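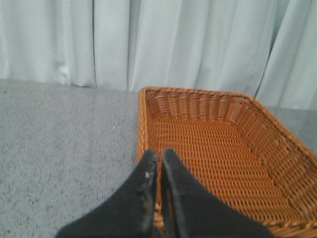 Jan 30, 2019. Tidying bench, basket-to-basket transfer. The chore we are trying to write down is the one everybody does at the end of a shift without thinking: things are in the wrong basket, put them in the right one. Benítez wants a yes or no on whether the arm could take over the small-parts return at Grotville. My position before starting was "not yet", and I am keeping a record of where it stands after each session. First item on the list is the approach pose over the brown wicker basket. With the fingers nearly closed and the tips over the near left corner of the rim, the wrist camera gets the far rim and most of the woven floor, and the fingers themselves hide a good part of the near side. Anything lying against the near wall is a guess from there. A person would lean over and look. We have no lean-over-and-look routine, so the search has to include at least one more wrist pose, and that costs time on every pick.

Notes on the rim. The braid is thicker than the wall and the wall slopes in. If a finger comes down on the braid the basket slides on the counter before the force limit trips. In the Pridamero trials we used a steel tote clamped to the table and never saw this. No clamp today, on purpose. Baskets at home and on a shop shelf are not clamped.

Layout for the transfer: tape roll in the brown basket, carrot in the yellow one, clear counter between.
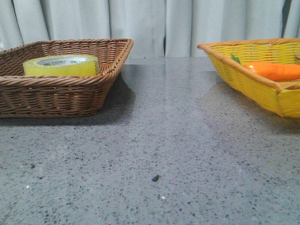
Fig. 2. Side camera. Roll in brown basket (left), carrot in yellow basket (right).

The roll is the better test object of the two. On its side and tilted, it shows only its upper portion over the front rim from the fixed camera. The segmenter does well on the white core with the green "deli" print and poorly on the translucent yellow wrap, and so the grasp center gets pulled toward the core. With a two-finger grasp across the width this does little harm. With a grasp across the diameter it matters, and I have taken that option out of the planner until the mask is fixed.

The carrot is easy to find against almost anything except its own basket. Orange on yellow with a tan-orange rim is a low-contrast case, and the green bit at the end is doing more for detection than it should. Anežka Kuruc suggested training with the leaf masked out. Agreed, queued.

Counter: polished and speckled, with a band of glare from the curtain down the middle. Depth drops out inside the band. The planner treats missing depth as free space, which is acceptable on an empty counter and a bad rule anywhere else. Action on me.
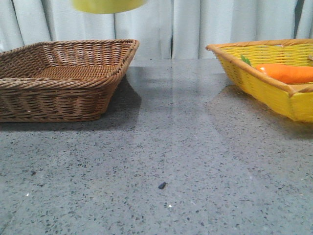
Fig. 3. Brown basket empty, carrot in yellow basket, pale yellow-green object at top center.

The middle of the traverse is the part I would call solved. Given a known start, a known end and nothing tall in between, the arm can carry over a gap all day. What remains hard is at both ends: seeing into a basket from a low angle, and letting go without dragging the rim or whatever else is in there. The fixed camera also loses anything held high, so from that height up we depend on finger width alone to say whether something is still in the hand. Finger width cannot tell a roll from a pinched fold of curtain. Asen has a tactile pad we could try. Ask for 2.

There is a dark fleck on the counter, lower center, bigger than the speckle. The object detector proposes it as a graspable item at low confidence. I left it there. Real counters have crumbs and the threshold ought to cope.

Time per transfer, planned: 22 seconds with one search pose. By hand it is too short to be worth measuring. That comparison gets quoted a lot and I don't think it is the right one for Grotville, where the return runs overnight. The numbers that matter there are unattended failures and how long the basket stays wrong before somebody comes in.
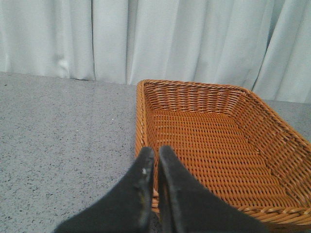
Open items

Second wrist pose for the near wall. Try a rotation about the near left corner first, then a straight lift.

Empty check. The brown basket's floor has a repeating checker-like weave, brighter in the center, and the classifier has called the bright patch an object 2 times in earlier logs. Needs more bare-basket views with the fingers in place, both slightly apart and closed.

White scuff near the tip of the left finger. Mask it in the wrist view so it stops turning up as a feature.

Missing depth to be treated as unknown. See glare note.

Position after this session: still "not yet" for unattended returns, "yes" for supervised ones with one object per basket. Benítez to get that wording and nothing stronger. Review again in May with the tactile pads on, if they have come.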